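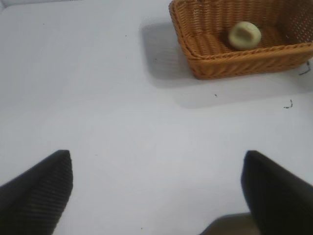 Portes ouvertes chez Dralosura : un après-midi avec les bras robotisés

Publié le 6 septembre 2026

L'atelier Dralosura a ouvert ses portes au public pour la deuxième fois, et les visiteurs sont venus nombreux. Selon le registre tenu à l'entrée, 112 personnes ont passé par la salle de démonstration entre le début de l'après-midi et la fermeture. L'année dernière, la visite avait été faite en février, sous la neige, et le public était surtout composé de familles du personnel. Cette fois on a vu des enseignants, des apprentis, des retraités de l'industrie et beaucoup d'enfants.

Dralosura travaille sur la manipulation de petits objets par des bras robotisés. L'entreprise occupe l'ancien bâtiment de la menuiserie Dahlgren, dont le nom est resté peint sur la façade côté cour. Au rez-de-chaussée se trouvent les postes de travail, à l'étage les bureaux et une petite cuisine, où le café était servi gratuitement. L'escalier étant étroit, les groupes ont été limités à 15 personnes, ce qui a créé un peu d'attente dans la cour.

La démonstration principale concernait le programme Platon, qui étudie comment un bras peut prendre un petit objet et le déposer dans un récipient, ou au contraire le sortir. Au poste présenté, la table est blanche et mate. Un panier en osier y est posé de biais, avec un seul petit objet rond et clair au fond, près de la paroi avant. La pince, avec ses deux doigts noirs grands ouverts, se trouve encore à distance du panier. C'est à peu près de cette manière que les visiteurs ont vu commencer plusieurs essais, sur un écran placé à côté de la table et relié à la petite caméra du poignet.

« Les gens regardent d'abord le bras, et après quelques minutes ils regardent seulement l'écran », a expliqué Åsmund Brekke, responsable des essais. Il est arrivé de Norvège il y a plusieurs années et il guidait lui-même les groupes en français et en anglais. « Pour nous c'est une bonne chose. Le bras se voit de loin, mais le travail est dans l'image. »

M. Brekke a pris le temps de montrer pourquoi un panier tressé est plus difficile qu'une boîte à parois lisses. Le bord est épais et arrondi, et la paroi laisse passer la lumière par endroits. L'ombre du panier sur la table peut être prise par le logiciel pour une partie du panier. Il faut aussi que les doigts entrent au-dessus du bord sans le toucher, descendent assez bas et se referment autour de l'objet, et non autour d'un brin d'osier. Un visiteur a demandé pourquoi on ne choisissait pas simplement un autre récipient. La réponse a fait sourire le groupe : dans les maisons, on trouve des paniers, et l'équipe ne veut pas demander aux gens de les changer.

Les enfants avaient surtout des questions pratiques. Est-ce que la pince peut écraser un œuf ? Est-ce que le robot sait quand il s'est trompé ? À la première question, l'équipe a répondu oui, si le réglage de la force est mauvais. À la deuxième, la réponse était plus longue. Le système compare ce qu'il voit avant et après le geste, et il peut remarquer que l'objet n'a pas bougé. Il remarque moins bien qu'il a pris l'objet de travers, et c'est sur ce point que travaille aujourd'hui une partie de l'équipe.

Une autre partie de la visite était consacrée à l'enregistrement des essais. Chaque geste est conservé avec les images de la caméra, la position des doigts et une courte note écrite par l'opérateur. Depuis le début du programme, 1.959 essais ont été enregistrés de cette façon, les réussis comme les manqués. Les manqués ne sont pas effacés – M. Brekke a beaucoup insisté sur cela – et plusieurs ont été projetés au mur pendant la visite. Celui où l'objet s'échappe et roule jusqu'au bord de la table a été demandé deux fois par le même groupe d'écoliers.

Dans la salle voisine, on pouvait essayer soi-même. Une poignée reliée à un deuxième bras permettait de commander l'ouverture et la fermeture de la pince, et de déplacer lentement celle-ci vers la gauche ou la droite. L'exercice paraît simple, mais il demande de la patience. La plupart des personnes ont fermé la pince trop tôt, parce que sur l'écran la profondeur est difficile à juger. Une apprentie mécanicienne a réussi au premier essai et a été applaudie. Elle a dit qu'elle jouait beaucoup à la machine à peluches des fêtes foraines.

La société Borero, qui fournit les pièces de rechange pour les pinces, tenait une table près de la sortie. On y voyait des doigts usés et des doigts neufs, que les visiteurs pouvaient prendre en main. La différence se sent bien avec l'ongle : la surface usée devient presque lisse, et la prise est moins sûre. D'après les explications données sur place, les doigts d'un poste très utilisé sont remplacés après environ deux mois.

Les questions sur l'emploi n'ont pas manqué non plus. Un ancien ouvrier de la menuiserie, venu revoir le bâtiment, a demandé qui ferait encore ce travail à la main dans dix ans. L'équipe n'a pas donné de chiffre. Elle a répondu que les gestes étudiés ici sont lents, beaucoup plus lents que ceux d'une personne, et que l'usage prévu est d'abord l'aide à domicile pour des gens qui ont perdu la force de leurs mains. La discussion a continué dans la cour, assez longtemps et de manière cordiale.

Tout n'a pas fonctionné sans problème. Au milieu de l'après-midi, le poste principal a dû être arrêté pendant une demi-heure pour un câble mal fixé, et un groupe a commencé la visite par l'étage. Le son dans la salle de projection était faible aussi, et les personnes assises au fond ont mal entendu. L'équipe a noté les deux remarques et a promis un micro pour la prochaine fois.

Les classes qui souhaitent une visite en dehors des portes ouvertes peuvent écrire au secrétariat de Dralosura, en indiquant l'âge des élèves et la langue souhaitée. La visite dure une heure et demie, essai de la pince compris. Les chaussures fermées sont obligatoires au rez-de-chaussée, et les sacs restent au vestiaire.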